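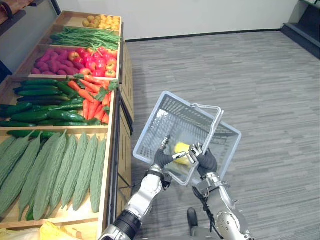
Beans at the back, bitter melons up front, gray basket at the ready.

I have a theory about produce stands, and my family is tired of hearing it, so now it's your turn. The theory is that a sloppy little wooden stand where things get to touch each other will make you want dinner more than any refrigerated wall of plastic clamshells ever could. I'd go further. I think the way vegetables are laid out does more for how we eat than all the posters about five a day put together.

Take a display stand like that one. The vegetables and fruits on it are artificial, every one of them, and I still stood there planning a meal! Tomatoes next to purple-red sweet potatoes, okay, so I'm roasting something. Cucumbers sharing a tray with carrots that still have their green tops on, so now there's a salad too. Fake food got me to write a grocery list in my head in under a minute. The big Telletti near me, with its misting machines and its thunder sound effect, has never once done that.

Part of it is the wood, I'm sure. Light tan wood with a raised edge between one tray and the next just looks like somebody's back porch in October. But mostly I think it's the sharing. At Telletti every vegetable gets its own long lane, and the lanes go on forever, and you march down them with your list like you're picking up parts for a dishwasher. Put two things in one tray and your brain starts cooking. Sweet potatoes and tomatoes have no business together by any store planner's logic (one's a root, one bruises if you look at it wrong), and that's why I noticed them both.

And can we talk about carrot tops? I grew up thinking the greens were a scam, extra weight you paid for and threw out. I've come all the way around. A carrot with its hair on tells you something about how long it's been out of the ground, and you can make a decent pesto out of the leaves if you're heavy-handed with the garlic. Bagged baby carrots tell you nothing. I buy them, sure, I have a job and a kid who'll eat exactly one vegetable, but I don't feel anything when I do it.

The other thing I'd defend to anybody is giving the best spot to the odd vegetable. Bitter melons in the front tray! Ridged, warty, pale green, laid out side by side on a diagonal like they're the star of the show. In most stores around Warkport you have to hunt for bitter melon, and when you find it there are 5 sad ones next to the ginger, and the cashier has to ask you what they are. I was past thirty before I tasted one. I sliced it thin, salted it, squeezed it out and fried it with egg, and I hated it, and then the next week I wanted it again. If it had been sitting up front by the door all those years I'd have gotten there a lot sooner.

Now, the basket. I'm a basket person. The cart is where good intentions go to get buried under cereal. With a basket you feel every choice in your forearm, and you stop when your arm says stop, and that's about the right amount of fresh food for three people for a few days. Last month I went into Venckus with a cart for onions and came out $245 lighter, with a melon baller. I didn't forget the onions, but it was close.

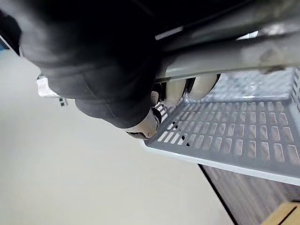

Zubaida Durrani read a draft of this and wrote back that I'm being a snob about carts. Try feeding six people out of a basket, she said, and carrying it with a toddler on the other hip, and then come talk to me about my forearm. She also thinks mixed trays are a pain for anyone shopping fast, and that bitter melon belongs by the eggplant, where the people who cook it already know to look.

Okay, fair on the toddler. I'll give her the toddler. I did my basket years with two free hands and I shouldn't make a religion out of it. But I'm not budging on the bitter melon. Put it by the eggplant and the same folks keep buying it, which is lovely for them, and everyone else walks right by for another thirty years.

What I'd really like is for one of the chains to try it. Codier has that dead corner by the entrance where the greeting cards used to be. Stick a wooden stand there, six trays or so, tall end at the back. Beans laid lengthwise, a heap of something small and yellow at the top, whatever's strange and in season down front where you practically trip over it. Leave the lanes alone for the people in a hurry – Zubaida can have her lanes – and let the rest of us stand around the corner with our baskets getting ideas.

I've put this in the suggestion box twice. I'll be doing it again when I go in for eggs.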